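September, late, after the second coffee

Episode 1153 is the one that did it. I'm writing it down tonight while I still remember the order of things, and so that tomorrow I can't improve my own part in it.
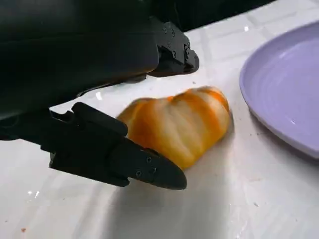

The task was bread to plate. We have been doing bread to plate for most of the month and I had started to think of it as the easy one, the one you run while eating your own lunch. Fingers open, come in low, close, lift, move over, let go. Daiane had the log open and I had my hand near the stop button, in the sense that my hand was in the same room as the stop button.

The fingers closed and then kept closing. The force limit is set at 9 and has been since Máté set it, and the readout went past it without so much as a pause. I said "huh." I would like the record to show that my whole contribution to safety in the first second was "huh." Then the arm decided the plate was lower than it is and started down to meet it, and Daiane reached across me and hit the stop herself. Her elbow got me in the ear. I had it coming.

Damage: one piece of bread, flat. One fingertip a little loose at the joint. The plate survived. My ear is fine.

We spent the afternoon on why. Tudor's theory was the new firmware from Dukon, which is Tudor's theory about everything, including the parking. Rosimeire went the slow way and read the config files line by line, with her glasses pushed up, which I've learned means do not talk to her. She found it a bit before four. When we restarted after lunch, the controller had loaded the profile from the Pacheco cell, the one for pressing lids. Force limit in that one is 100. Table height is 11 millimeters lower than ours. So the arm did exactly as it was told, by a file meant for a different arm in a different building.

And who restarted it after lunch? There is a box that asks you to confirm the profile name. I have clicked that box more than 200 times. I could not have told you this morning that there were words in it.

Alcides was decent about it. He only asked whether I'd have put my fingers in there to straighten the bread, as we all do. I said no. Then I said yes. He wrote that down – he writes very slowly when he wants you to watch – and the cell is locked out until the two profiles live in separate folders and the box makes you type the name. Also no hands on the table with the drives on, a rule we already had, now in bigger letters.

Urside wants a written report. Muvthorpe wants to know if the demo is still on, and has asked twice. I've answered the first and am letting the second ripen.

To do: tighten the fingertip, find out where Máté keeps the tiny hex keys, bring more bread.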